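Planning the money for a pair of small arms at home

Before you buy anything, write down the one job you want to do. I mean one. When I started, my paper said "laundry, dishes, sorting screws", and this is how I came to own a drawer of parts that fit nothing. Now my paper says "fold T-shirts", and the shopping became much easier.

My whole spend for two printed arms, over one winter, came to $1,273. I am in Canada, so this includes the tax and the shipping, which hurt more than I expected. I kept every receipt in an envelope and wrote the total on the outside each Tuesday.

Where the money goes

The servo motors eat the biggest part. Buy them all from the same seller, in one order. I bought 12 from Tuncer and then needed spares, and the second parcel cost me $44 only for delivery. If I could go back I would put 2 extra in the first basket.

Filament is cheap beside the motors. Choose different colours for the arms if you can. When you write notes for yourself, "orange elbow slips" is quicker to understand than "left elbow slips", especially after you have walked to the other side of the table. My friend Iason Stefanou printed both of his in grey and now he puts tape on them.

Power supplies: check the voltage of your exact motor before you order. Some motors are sold in two versions with almost the same name. Lucía Barrios lent me a supply for the first month, and I was glad to try before paying.

Clamps are easy to forget in the budget. A light arm will pull itself across the table when it reaches far, so its base must be held. Measure the thickness of your table edge first, and then buy the clamp with a wider opening than this. Some tables have a rail underneath that gets in the way.

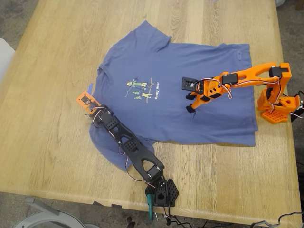 Shirt laid flat, orange arm reaching over it. The black arm is clamped at the front edge.

Planning the table

Put a T-shirt flat on the table you want to use, then mark the places for the bases with masking tape. Do this before ordering the clamps or cutting any cable. I marked mine too close the first time, and there was no room left for the sleeves.

A plain table is better than a patterned cloth. I looked at a new one from Boverby, but the old wooden table from the basement was the right height and cost nothing. Renata Tomaszewski gave me a bag of old T-shirts for practice, and I recommend to ask your neighbours for the same. Soft, washed cotton behaves differently from a new shirt with the shop folds still in it.

Cables need their own line in the budget. Leave slack at every joint, so that the wire does not pull when the arm stretches. Under the table I would buy a cable tray or at least a packet of hook-and-loop straps. Mine are still on the list.

What can wait

Do not buy the better gripper tips at the beginning. Rinix makes a soft kind which I like, but I learned only after many shirts what I needed from them. A second power bar, a nice stool and the printed cover for the controller can wait as well.

Keep a part of the money for breakage. I plan one replacement motor for every season and put the cash aside in January. If the motor survives, the cash goes to filament.

Chrysanthi Deligiannis asked me if it would be cheaper to fold the shirts by hand. Yes, of course it is cheaper. Please put this under "hobby" in your household budget and do not take it from the groceries.

We use cookies to remember your settings and to count visits. By continuing to read, you agree to our cookie policy. Accept | Manage choices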